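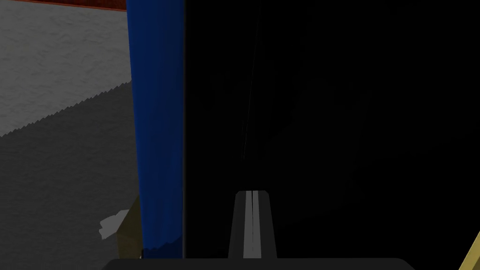

Maribel Betancur
Contributing writer, home tech

I have now spent 17 evenings driving a robot hand around a house that doesn't exist, and I'd like a word with whoever hung the blue curtain.

The house lives inside a simulator. You get a room, an arm, and a view from just behind the gripper, and then you pick a controller and try to get somewhere without ramming the walls. I had two controllers on my desk: the Vundodex, a chunky knob you push, pull and twist, and the Stuvetti, a plain gamepad with ideas above its price.

My first stop with both was the curtain, mostly for the color. It's tall and royal blue with pretty decent folds, and everything to the right of it goes black. Really black! You've got the dark finger with its pale stripe poking up in front of you and almost nothing behind it to judge distance by. I squinted at a few faint gray lines up there for ages, trying to decide if they were an edge.

That's where the knob won me over. One small push, one small move, and I could creep along the curtain's edge and keep my bearings. The gamepad was quicker across the open wall — I'll give it that — but its sticks have a dead zone you could park a truck in. I'd press, get nothing, press harder and lurch.

I called Thierry Moulin, who tunes arms for a living and has very little patience for gadget people like me. "Turn the speed down and stop blaming the stick," he told me. So I dropped the gamepad from 31 percent to 3 (a silly number, but try it) and it got a lot nicer, if also slow enough that I could drink coffee between moves.

I still want a better depth cue than either one gives me. The Zuvura plug-in adds a little buzz as you get close to things, and Annick Maillard swears by it for tight corners. I've only had it for two nights, and so far it buzzes at the wall, the curtain and, once, me reaching for a cookie.

For now the knob stays plugged in and the gamepad has gone back to my nephew, who wanted it for soccer anyway.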